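From: Urmila Lodhi
To: chores list
Date: 26/12/2023
Subject: Re: Can it do the washing up yet?

Rónán Ó Néill wrote:

> Happy Christmas to all who are hiding from their relatives in the
> spare room with a laptop. My brother-in-law spent most of dinner
> telling me that Horent will have a machine in every kitchen by March,
> and that I am in the wrong trade. He had seen a video. In the video
> the thing loads a dishwasher, wipes a worktop and hands a woman an
> apple she did not ask for.
>
> So, for those of you who have stood next to one: can it do the
> washing up yet? A yes or a no will do. I have money on this.
>
> Rónán

No. Collect your winnings.

If you want the longer version, I had the Lison arm for most of the autumn, so I can at least tell you what sort of no it is. It will pick up a mug. It will pick up the same mug from the same spot all day and never ask for a tea break. Turn the handle to the wall and it has a think. Put a second mug inside the first, as every person in my house does, and you may as well go and do the hoovering while you wait.

I kept a log, being that sort of person. We made 400 tries at clearing a worktop, and 213 of them ended with the thing picked up and put down where it was meant to go. Kieran Buckley calls that "more than half" and says it in a very bright voice. My daughter, at nine, did rather better and wanted paying less.

The Horent video, by the way, is cut in 4 places. Watch the clock on the oven.

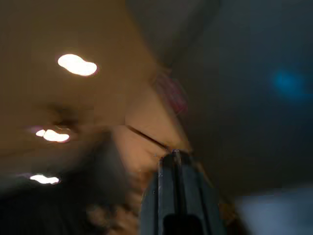

Grip strength was never my main worry, and I wish the sales people would stop crushing tins at me. What I want to know is how much the thing can make out when it gets close to the job. The wrist camera is meant to help with that, and sometimes it does. But look at the three white lights down the left, all smeared and burnt out, and then at how little is left of whatever lies beyond the tip. The gripper itself is lovely and crisp, seams and all. The rest is brown and orange mush with a pinkish red thing in it, and I would not like to be asked to put that away in the right drawer.

Aisling Lynch has had more luck on the shop floor at Conneely, where the parts come in trays and do not have gravy on them. She would tell you it earns its keep there, and I believe her. A tray is a very kind thing to give a robot. Nothing in my kitchen comes in a tray except the mince pies.

Kathleen Sheehan asked last month what the Ferkesia one costs. The quote I had was 3,891 euro for the hand, without the arm. You may draw your own conclusions about the dishes.

I have a roasting tin in soak and it is my turn.

Urmila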